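El precio del robot es la parte fácil

Opinión

Desde hace tiempo ayudo a empresas pequeñas a preparar el presupuesto para su primer robot, y casi siempre recibo la misma hoja: una línea con el precio del equipo, otra con el transporte y, al final, un total. Escribo en español, que no es mi primera lengua, y por eso quizá digo las cosas de manera demasiado directa: esa hoja está incompleta.

En abril revisé el plan de Bemton, que quería comprar un sistema de dos brazos para preparar bebidas y muestras. La propuesta venía de un distribuidor, Zevow, y era correcta en lo técnico. Sin embargo, para los dedos de recambio, las mesas, el cableado y las horas de prueba había una sola palabra: "varios". A esa palabra le habían asignado 4000 euros. Yo pregunté cómo se había calculado la cifra y me contestaron que era la costumbre.

Mi opinión es que primero se debe presupuestar la tarea, y después la máquina. Servir de una botella en un vaso de papel parece un trabajo muy sencillo para una persona. Para quien planifica la compra es una lista larga: qué botellas se van a usar, con qué etiqueta y qué tapón, qué altura tiene el vaso, dónde se coloca, quién limpia cuando cae líquido.
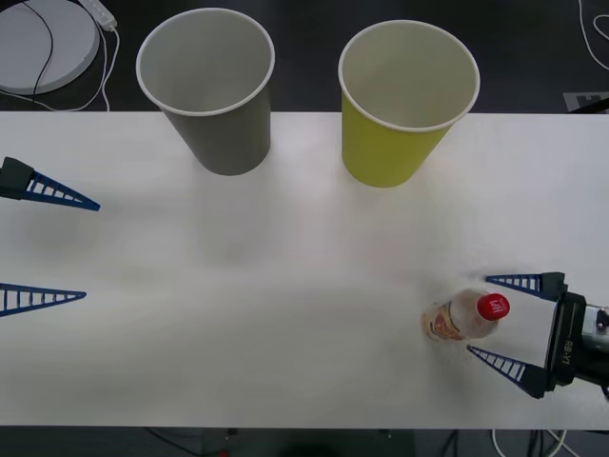
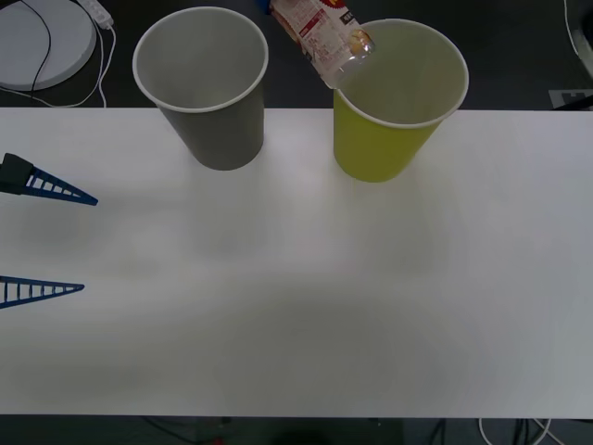
Dos vasos de papel y una botella de plástico transparente, con dedos de pinza azules en forma de celosía. En la primera imagen la botella está acostada sobre la mesa; en la segunda, inclinada sobre el vaso de la derecha.

Los consumibles merecen una línea propia. Una jornada de ensayos puede gastar hasta 92 vasos, y es prudente comprar más de un modelo, porque el proveedor cambia el borde o el color sin avisar. Lo mismo digo de los dedos de la pinza. Son piezas que se tocan, se golpean y se desgastan, y conviene tener 2 juegos en el armario antes de empezar.

Después está el tiempo de las personas. En Ilteo, otra empresa que conozco bien, el equipo llegó en el plazo prometido y estuvo 17 semanas sin producir nada útil. El robot no tenía ningún defecto. Faltaba alguien con horas libres para enseñarle la tarea, y esas horas no estaban en ningún presupuesto.

Algunos colegas me responden que una hoja demasiado detallada asusta a la dirección y que entonces no se compra nada. Es posible. En Gauthier ocurrió así: aplazaron la compra un año entero, y todavía no sé si fue una buena decisión. Pero prefiero un aplazamiento a una máquina cubierta con una lona.

Por eso pido a quien firma que, antes de comparar precios, pase una mañana mirando la tarea y apunte cada objeto que hay que reponer. Y que la palabra "varios" desaparezca de la hoja.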